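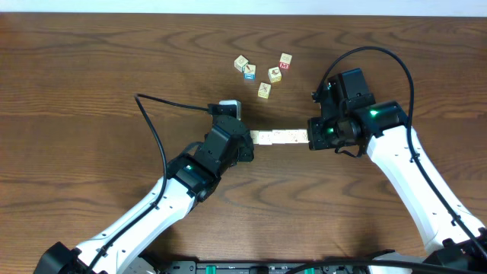

Posted by the author on 22/07/2021 | Filed under: Work, Robots

I've been meaning to write about the bench for weeks and kept putting it off, mostly because I wanted to be sure I still liked it once the novelty had gone. I do! If anything I like it more.

For anyone new to this blog, I work at Asard, and what we do is check, sort and repack wooden toys that come back from nurseries and toy libraries. Alphabet blocks are the bread and butter of it. A set comes in, the blocks get laid out, picked up, lined up and turned over, and then the whole lot goes back in order. Until this spring all of that was done by hand, by 4 of us on a shift, and if you've ever spent a morning pinching little cubes between finger and thumb you'll know what your hands feel like by dinner time.

Now there are two arms on the bench doing the picking up, set up for us by Flaltaten. They can squeeze a whole row of blocks between them, one arm at each end, and I still stop to watch (I'm told this wears off). It makes me think of carrying a pile of books flat between your palms.
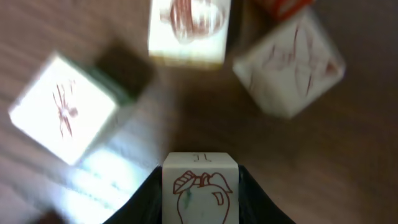
The shift hasn't shrunk, which was the first thing everybody asked. We were told early on that the hours would stay the same and they have. What's changed is what fills them. I used to spend nearly all my time handling and hardly any looking. These days I look at paint, at splits in the grain, at letters so rubbed that a three-year-old would be guessing. In June we put 3077 blocks through and I was far fussier about what went back out.

There is a new sort of tiredness, mind. Watching is harder than it sounds, and the first fortnight I went home with sore eyes instead of sore thumbs. We swap places every hour now, which came from us and not from the office, and it has made a huge difference. I'd say to anyone getting something similar – ask the people at the bench before you write the rota.

I've also learnt to set out a job for a machine, which I never thought I'd say. You begin to care about gaps. Two blocks nearly touching are nothing to a person, but I find myself wondering how a gripper would come at them, and from which side, and whether it would nudge the neighbour on the way in.

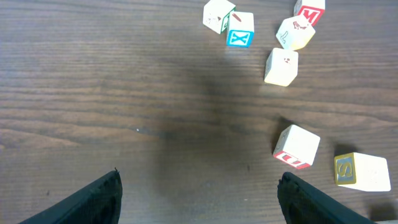

One of the others on my shift was dead against it in the beginning and is now the person who knows the settings best. She asked for the training, got it, and went up a pay grade for it. I'm next on the list, in August, over at the Rawat building, and I'm ridiculously excited. There's a notebook and everything.

I don't want to make it all sound rosy. The quiet chat we used to have while our hands were busy has thinned out a bit, and I miss it. We've moved the kettle closer to the bench to make up for it, and that has helped more than you'd think.

The Indow sets are due in after the holidays, and those have animals as well as letters, so I'll write again once we've had a go at them.

We use cookies to remember your preferences and to see which posts are being read. By carrying on you agree to this. Accept | Manage cookies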